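Brown marble has a poor reputation in working kitchens. It etches and it scratches, and on a dark slab both kinds of damage show as light marks. Esther Mwakalinga has repaired and resealed stone counters out of a shop in Bernville for 15 years, and she would like the discussion to start with the dish rack.

"Most calls I get are about the area next to the sink," she said. "People expect the trouble to be where they cut lemons. It is usually where they put the plates to dry."

She explained the mechanism in order. Tap water carries dissolved calcium and magnesium. It runs off the plates, collects under the rack and dries there. The deposit that remains is pale, and on a white counter it can go years without being noticed. On a dark brown counter it shows as a gray haze. The owner then reaches for a descaling product, which is an acid, and the acid takes off the deposit along with the polish underneath.

"Now there is a dull patch, and it is permanent until somebody grinds it out," Mwakalinga said. "The deposit did not do that. The cleaner did."

The first test she asks owners to carry out needs no tools. They stand at the counter and look along the stone toward a window or lamp, then move sideways. A patch that travels with them is a reflection on the polish. A patch that stays where it is belongs to the surface and should be felt with a clean, dry fingertip. A rough patch is generally a deposit. A smooth, dull one is generally an etch. 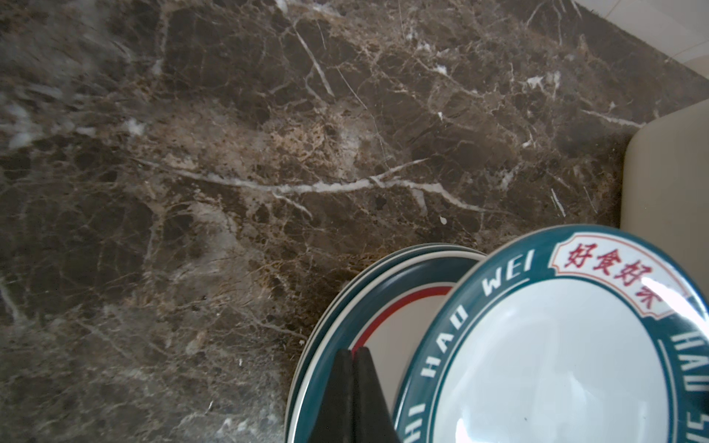

Oct 10, 2022
By the Hultholm Stone and Tile desk

Mwakalinga sorts the lines in a slab like this into two groups before she recommends anything. Veins are part of the stone. They are a different mineral fill, they can be wide or hair thin, and they often branch, as the long white one across the center does. Cracks may branch as well, and for that reason owners confuse them. The faint ones in the plainer brown at lower left would get her attention before any of the white lines.

"I run a fingernail over it, across the line, in both directions," she said. "If the nail does not catch, I leave it alone and write down where it is. If it catches, I want to know whether it goes through."

A line that goes through the slab will sometimes show on the underside, which can be checked from inside the cabinet if there is no plywood deck in the way. One that stays near the surface is common in heavily veined material and was often filled with resin at the factory. Resin and stone reflect light differently, and the fill may become easier to see as the polish around it wears.

The same fingernail applies to small white spots. There is one on this counter, just past the plate rims, and Mwakalinga said she would not name it from a picture. It could be a chip, or it could be something that wipes off.

"On a dark stone, a chip is bright because you are looking at crushed crystal," she said. "So is a grain of salt. Wipe first."

For a confirmed chip she uses a tinted polyester or epoxy, overfilled slightly, shaved level with a new razor blade and left unpolished if the result is acceptable. She mixes the tint from two browns and a little cream. A single color matched to the middle of the slab will look wrong in most places on it, as the background runs from chocolate through tan within a few inches.

She quoted $445 for a recent job that covered one chip and a dull area under a rack, with sealing included. The price of the chip alone would have been much lower. Travel and setup account for a large share of any small repair, and she advises owners to save up minor defects and have them dealt with in one visit.

On racks, her requirements are short. Feet should be soft, and they should be lifted and wiped, since grit caught under rubber scratches as well as grit under steel. The rack should drain into the sink or into a tray that is emptied. Plates are best stood upright with space between them so that water leaves the faces quickly. A big plate with a wide rim, of the kind standing here with HAU WEI lettered in white on dark green or teal, sheds more water at its lowest point than a saucer does, and she would put the largest pieces at the end nearest the drain.

She also mentioned the foot ring, the unglazed ridge under many plates. It is harder than marble. "Set it down, do not slide it," she said. "When I see short curved scratches beside a rack, I turn a plate over and there is my answer."

Sealing took up the last part of the conversation. Mwakalinga uses a penetrating sealer and does the sink end of the counter every May, the rest every second year. Her application is one flooding coat, a dwell time of 30 minutes with the surface kept wet, then complete removal with dry cotton. Sealer left to dry on a polished face makes a haze of its own. She has been called to remove that haze from counters in the Macapagal apartments, where several owners had bought the same sealer and let it stand overnight.

A sealer slows absorption. It does nothing against acid, and she considers the label wording on many products unclear on this point. For daily cleaning she uses warm water with a small amount of neutral dish soap, followed by a second cloth with plain water and a dry one after that. Jelo, her assistant, keeps the three cloths in different colors so the soap cloth is not used for the rinse.

The wall joint is the other place she inspects. Where marble meets glazed tile, the seam should be flexible sealant. Grout in that position cracks, and water from a nearby rack can get behind the slab. She presses along the seam with a thumb and replaces any section that has come away from either side.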